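The Second Arm

The request went in on 5th June, a Friday, at the hour when people approve things to make them leave the inbox. It asked for one more robot arm, make Lirkumura, to work beside the first one in the dish room at Brokwood. Under "reason for purchase" I wrote "dishes." I had been told to keep it short.

It came back Monday with 71 comments.

Finance wanted to know why the arm we had couldn't simply go faster. Facilities wanted to know if the new one would need a parking space. Somebody at the Udbridge office, where they don't have a dish room, asked if we had considered paper plates, and then asked again lower down in capital letters.

I am the equipment planner. I have a spreadsheet with 4 tabs and a window that looks onto a wall. My job is to guess what things will cost in November and then, in November, to look surprised.

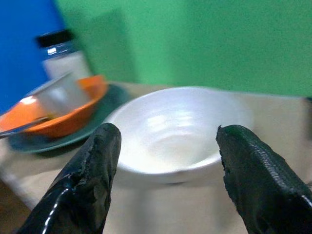

The quote from Brito was 40 pages long. The arm itself took up two of them. The rest covered the things an arm apparently can't live without: the mount, the cable for the mount, the training on the cable, and a line called "finger pads, consumable," which I read several times. I had never budgeted for fingers before. I asked the salesman how long a set lasted. He said that depended on the bowls.

So I went down to look at the bowls. They were bowls. I stood there with my clipboard for most of an hour while the arm worked, and I'll admit I began to root for it, the way you root for a stranger backing a trailer. When I got upstairs I moved the finger pads from "optional" to "essential" and took the money out of the carpet.

The committee met on Thursday. They turned down the second arm, and they turned down the carpet on the grounds that it no longer had any money in it. The finger pads passed without discussion – a box of them, big enough to last two arms for years.

I opened a fifth tab and called it "November."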